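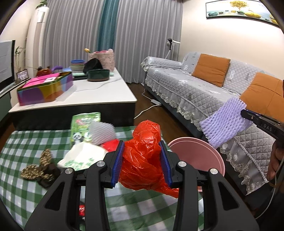

Chapter 6
Small Waste at Home: Bags, Nets and Packets

In this chapter you will learn
how to sort light packaging after a meal or a shopping trip
why mixed plastic is difficult to recycle
how to keep a simple record of household waste

6.1 What stays on the table

Most families know what to do with a glass bottle. With light packaging they are less sure. A red plastic bag, a foam net from a piece of fruit and an empty snack package weigh almost nothing, and for this reason people push them together into one bag. At the sorting plant in Drinlow, the workers must then open the bag and separate everything again.

In the Vadel household study, families kept all their light packaging for one month, in November. In total they handed in 2,563 pieces. Of these, 221 were foam fruit nets. The study did not include paper or glass.

6.2 Sorting by material

Before you sort, clear a table and spread a cloth that is easy to wash. Put each thing down separately, so that you can see it. Things which do not belong to the waste, for example a hair bow or a bowl, should be moved to one side first.

Then make groups. Thin bags go with thin bags, and foam nets with foam nets. A takeaway container is opened and checked for food.

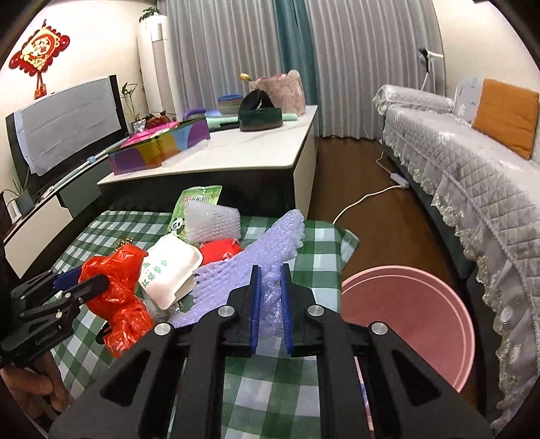
Printed snack packages make the last group. They are often made of several layers, and these layers cannot be pulled apart by hand. In Lellness they go to the general waste. In other towns the rule may be different, so you should ask before you decide.

Some bags can be used again. Fold them flat and keep them in a drawer. The Kowalczyk method, which we will study in section 6.4, allows each home to keep no more than 200 grams of bags at one time.

Key words
packaging: the material around a product when we buy it
layer: a thin sheet that lies on or under another
to sort: to put things into groups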